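# Renewal Terms for the Shared Vehicle: A Record of Our Decision

The household received its motor insurance renewal notice in September. As this site has previously set out our approach to running one car between three drivers, it seems proper to record how the matter was handled this year.

The vehicle is a Stetine estate, purchased used from the Rungrueang dealership and now outside the manufacturer's warranty. The policyholder is the undersigned, Kanokwan Nakpan. The named drivers are Wanpen Srithong and Lertchai Boonyarit. The existing insurer, Trosberg, quoted an annual premium of $674, to be paid in full or by monthly installment. The installment plan carried an additional charge of $49 over the year.

Two points in the renewal documents required attention. The first was the declared annual mileage, which had been carried forward from the previous policy. Mr. Boonyarit now drives 55 miles on each working day, and the figure on file no longer reflected the use of the car. The second was the class of use. The policy covered social and domestic driving only, and commuting had to be added before the new term began.

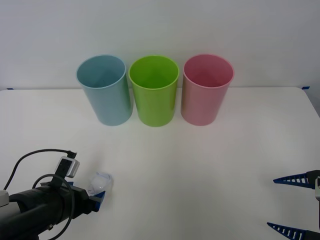 Trosberg was contacted by telephone at 10:15 in the morning. The representative amended both entries and confirmed that the premium would remain unchanged until the revised documents had been reviewed. A written confirmation was requested and was received the same afternoon. Readers in a similar position are advised to obtain such confirmation in every case and to keep it with the certificate.

A comparison quotation was also obtained from Trula. The premium was lower, but the deductible for windshield replacement was considerably higher, and courtesy car cover was offered only as a paid extra. Ms. Srithong, who has replaced one windshield already during our ownership, did not consider the saving sufficient. Mr. Boonyarit held the opposite view and asked that this be noted.

Separate breakdown cover was discussed and declined. Our mechanic, Chalerm Wannasri, inspected the cooling system and the front brakes and found 3 items to be addressed before winter: a coolant hose, a worn drive belt and the left front caliper. The hose and the belt have been replaced. The caliper is on order.

The Trosberg policy was accordingly renewed and paid in full. The mileage will be checked against the odometer in six months, and Trosberg will be notified if the declared figure needs to be changed again.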